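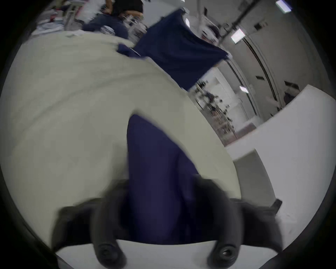 Navy blue fabric, pinched up into a fold

About Udidel

Udidel began as a mending table in the back of a wool shop in Jerside, with one sewing machine, a kettle and a biscuit tin full of other people's buttons. Dalia Paju had been taking in hems for neighbours for 19 years by then, and so many of them stayed to watch and ask questions that she finally put out a second chair (and then, before the winter was over, a bench). We've been a proper school since we moved into the old chapel rooms on Malý Lane, and we still have the tin.

We teach mending, altering and plain dressmaking to anyone who would like to learn. Last year 121 people came through our beginners' course, the youngest still at school and the eldest, she told us proudly, 77 and tired of paying for zips!
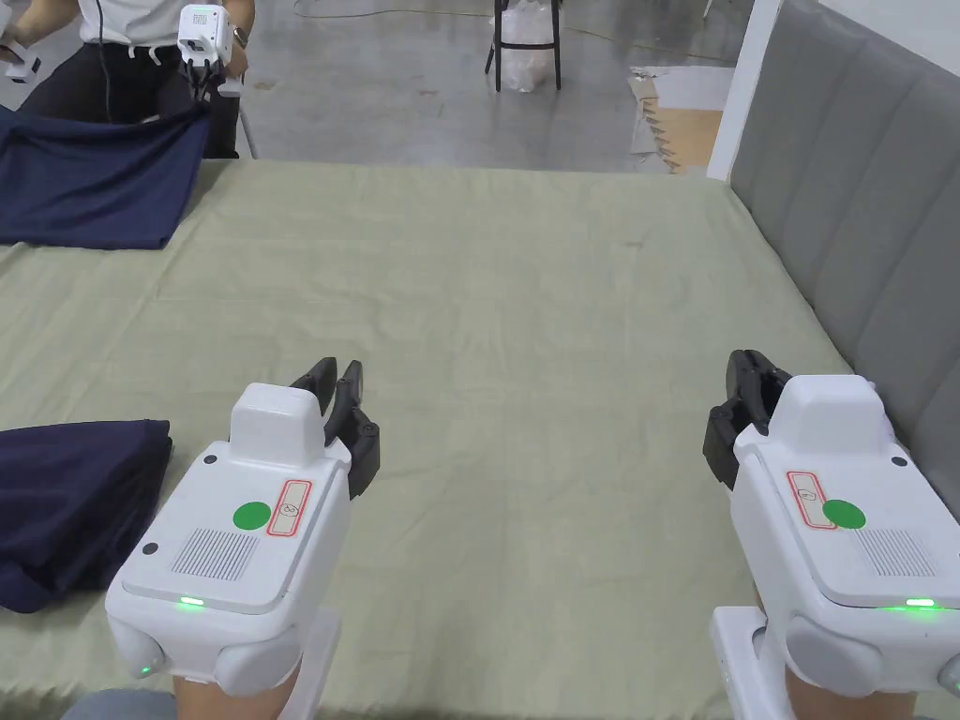 Classes are small and we like to keep them that way, so you'll always have somebody at your elbow when the bobbin jams. Mornings start at ten with tea, and you're welcome to bring whatever has been sitting in your mending pile, however long it's been there. Beginners usually start with a hem and a button before going on to patches, darning and taking in a waist. If you don't own a machine, please don't rush out and buy one – we have plenty to share, and we'd much rather you tried a few first.

Our sister workshop at Rikau looks after the heavier things like coats, curtains and canvas. Between the two of us we've put more than 3,000 garments back into wardrobes, and we're rather pleased about that.

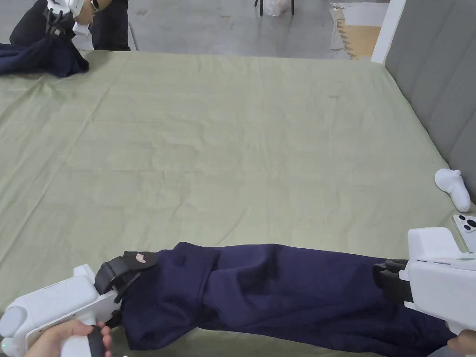
Dark navy, stretched lengthwise across a pale green sheet

New courses open for booking each May, and there's a waiting list for the evening ones, so do drop us a line early. Or just knock. The side door sticks a little, so give it a good push.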